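**Moving Wudum's town election to November: who's for it?**
*Local Politics board, started February 2023*

### porchlight_pam

OK so I finally sat down and read the packet for the election date change, all of it, with the appendix, and I have questions. For anyone who hasn't been following, the council wants to stop holding our town election in the spring and put it on the same ballot as the November stuff. Governor, Congress, the works. They say it saves money and more people vote.

And sure, more people would vote! The last mayor's race was 666 to 505. That's the whole thing, that's everybody who bothered. I've been to high school basketball games that felt bigger than that.

But here's where I get stuck. The packet says everyone now in office gets their term stretched until the first November election. So the same people who vote on the change get extra months in the seat without asking any of us. Am I the only one who thinks that smells a little?

### gravelroad41

No you're not the only one, I said the same at the hearing and got a very polite thank you. I'm for the move, I want that on record. But shorten the terms instead of stretching them. Let them all run again early. If they're as popular as they think they are it costs them nothing.

### Teakettle

I'm going to be the grump here. I like the spring election. I like that it's small and it's just about us. In November I get a ballot the size of a bath towel and by the time I'm down to town council my eyes are crossing. People will vote the party they picked at the top and never find out who wants to fix the culvert on Schmieder Road.

Also the mailers. Can you imagine trying to get a word in about the culvert when there are four senators' worth of glossy cards in the box every day?

### porchlight_pam

> People will vote the party they picked at the top

But our town races are nonpartisan, there's no letter next to the name. That's staying the same, it's on the second page of the packet.

### Teakettle

No letter on the ballot, no. You think the parties won't hand out a card at the door with the "right" names on it? They did it in Drorutthorpe the very first year after they switched. My sister lives over there and got two of them, one from each side.

### north_of_the_mill

Drorutthorpe here, hi, I lurk. The cards are real, I won't pretend otherwise. They're annoying. But I'd still take it over what we had. Before the switch our council was picked by whoever was retired and free at lunchtime. I work nights, and the spring vote always managed to land on a week I didn't know it was happening. Now I'm already standing there, so I vote on the water board too. Do I know a ton about the water board? I know more than I used to, because I look them up the night before.

We did have some blank lines at first. A lot of folks did the top and quit. It got better after the local paper started printing a town-only sample ballot.

### gravelroad41

That sample ballot idea is good and I'm stealing it. Does anyone know if the Ostier would print one? They still run the full school lunch menu so there must be room.

### porchlight_pam

I'll ask! I have to call them anyway about a yard sale ad.

Back to the money part. The packet says the town pays for poll workers, ballots and the hall every spring, and if we piggyback on November the county picks up most of it. "Most" isn't a number. I went through the appendix twice looking for one. I'd really like somebody to put a dollar figure on that before they vote.

### civics_dropout

Lol at this whole thread. It's about the term extension and always was. The cost stuff is frosting. If they cared about turnout they'd open the polls before 9.

### Teakettle

Well now I agree with civics_dropout and I don't know what to do with myself.

### north_of_the_mill

I don't think that's totally fair. Our council got stretched terms too and two of them left anyway when it was over. Somebody has to stay in the chair during the gap, or you've got an empty chair. I just think it should be as short as the law lets you make it.

### gravelroad41

Or you shorten. I'll keep saying it till I'm blue. Shorten!

Has anyone looked into making them put it to a public vote? I called the clerk's office and was told a petition needs 70 valid signatures from registered voters in town, and it has to be in before the second reading. That's so doable. I could get half of that at the hardware store on a good morning.

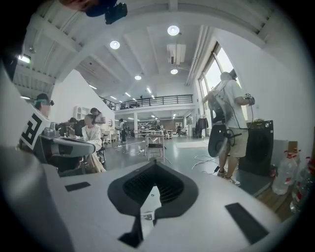
### porchlight_pam

OK seventy is nothing, I'm in. Did they say the addresses have to match the rolls exactly? When we did the leash law petition they tossed a bunch over "St" and "Street" and I am still mad about it.

### gravelroad41

Has to match the rolls, yes. So get extra. And have people print their name AND sign, both, and use pen.

### Teakettle

I'll sign it even though I'd vote no on the move. I want the chance to vote no on it, if that makes sense. Put a clipboard at the feed store, I'm there most mornings.

### civics_dropout

fine. I'll sign too. not going door to door though

### porchlight_pam

You don't have to go door to door, just come sign my sheet. I'm printing them tonight, and the clerk's office says we have to use their form, so don't anybody make their own. Message me if you want a stack and I'll leave it on the porch under the blue planter.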